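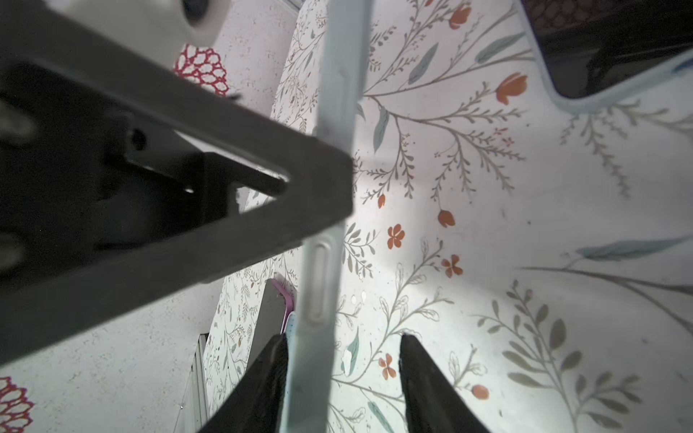

How does a robot know where to grab? It doesn't, not at first. All it gets from the camera is numbers. Millions of tiny colored dots, each dot stored as a few numbers. The software has to sort out which dots go together. That first job is called perception. Easy for you: you see a light blue phone case and a tablecloth with orange flowers, done. The program has to work for it. Light blue dots in a long skinny bunch, maybe one thing. Orange dots, maybe a thing too? Nope, just printed flowers, flat, can't be picked up. A program that hasn't practiced enough might try to grab a flower.

Practice how? With pictures. Lots. Our first set at Gonbridge had 345 pictures and the program still mixed up patterns and real stuff. Now it has 2088. Better. Not perfect.

Next job, planning. Where should the fingers go? How far apart? Which way should the arm come in so it doesnt bump anything? The planner is a piece of software we named Jarolero. It makes up a bunch of paths, sometimes 174 of them, gives each one a score, throws out the bad ones. All before the arm moves even a little.

Try it yourself. Put a ruler on edge between two books. Close one eye. Now pinch it with two fingers, without touching the books. Tricky, right? You just did planning.

Last job, control. This one never gets a rest. Check where the fingers are, check where they should be, fix the diffrence, check again. Like steering a bike, lots of small fixes. Too much push and the fingers shake back and forth. Too little and they're slow as a snail.

So: perception, planning, control. See it, plan it, do it. And then around again, because things slide.

Words to know
Perception: figuring out what's there
Planner: picks the path
Control loop: check, fix, check, fix
Grasp: robot word for a grab

Questions from your class? Send them to Gunhild Frandsen at Gonbridge. Next page, how robots feel with their fingertips. Coming soon, still drawing it.

Feb 11, 2024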